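Features > Buildings > Roofs

Why Metal Ceilings Drip

6 min read

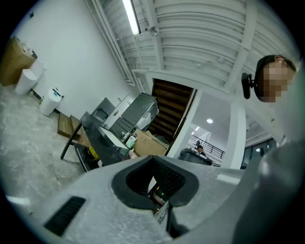 Ribbed ceiling panels crossed by white beams.

The complaint reached Rogelio Cabanatuan as a roof leak. Water was landing on cartons at the north end of a storage building in Trirham, always before 9 a.m., and the owner had already paid twice to have the fasteners resealed. Cabanatuan, who inspects low-slope roofs for a living, asked for the dates of the drips and compared them with the rainfall record. Most had occurred on clear nights.

A clear night is the normal condition for this kind of problem. Sheet steel is thin and conducts heat well, and its outer face radiates to the sky after sunset. With no cloud to return that heat, the metal can fall several degrees below the temperature of the outside air. If the air inside the building is warm and carries moisture, the underside of the sheet drops below the dew point and water collects on it. The film thickens, runs down the slope of the rib to the first obstruction, usually a purlin or a lap, and falls.

Two quantities decide whether this happens. The first is the temperature of the inner surface. The second is the amount of water vapor in the room, and it is the one owners tend to underestimate. Common sources are new concrete, unvented gas heaters, wet vehicles and people. A slab keeps releasing moisture for months after it is placed, and a building closed up early in its first winter will often drip in that season and never again.

The Trirham building had an older slab. It did have a pair of unvented propane heaters, installed when part of the floor was turned over to packing work. Burning propane produces more than its own weight in water, and all of it went into the room.

Insulation is the usual remedy, and it is often installed in a way that preserves the fault. Birutė Lill, a building physicist who consulted on the project, has opened enough ceilings to have a fixed opinion on the subject.

"People buy thickness," Lill said. "Then they leave the facing open at the purlins and the air goes straight around it. The sheet is now colder than it was before, and the room air still reaches it."

The facing on the warm side of a blanket is the vapor retarder, and its performance depends on the joints. Tabs should be folded and stapled, or taped with a product matched to the facing. Penetrations for hangers, conduit and sprinkler pipe need the same treatment. At Trirham the tabs had been lapped and left. Behind them the glass fiber was wet along most of the north bay, and it had lost much of its value as insulation.

Compression is a second weakness. Where a blanket is draped over a purlin and the sheet screwed down on top, the fiber is squeezed almost flat along the line of the fasteners. Each purlin becomes a cold strip. Thermal blocks placed between the purlin and the sheet reduce the effect, but they must go in while the roof is being laid. For an existing roof the choice is between working from below and adding a new layer above.

Cabanatuan priced both. The lower-cost option was an absorbent fleece bonded to the underside of the sheet, a product type that holds condensed water overnight and gives it back to the air by day. Fleece works well in open-sided barns and carports. In a heated building it has fewer dry hours in which to recover, and once saturated it drips like bare steel.

The owner chose to work from below. Handley, the contractor, stripped the wet blanket, let the cavity dry through April, and fitted new insulation with a continuous taped liner. The heaters were replaced with vented units. A small exhaust fan on a humidity control went into the gable wall — the cheapest item on the invoice, and in Lill's view the one that should have been tried first.

The resealed fasteners were left alone. Cabanatuan checked 218 of them during the work and found 5 with split washers, all on the south slope, where no water had ever been reported.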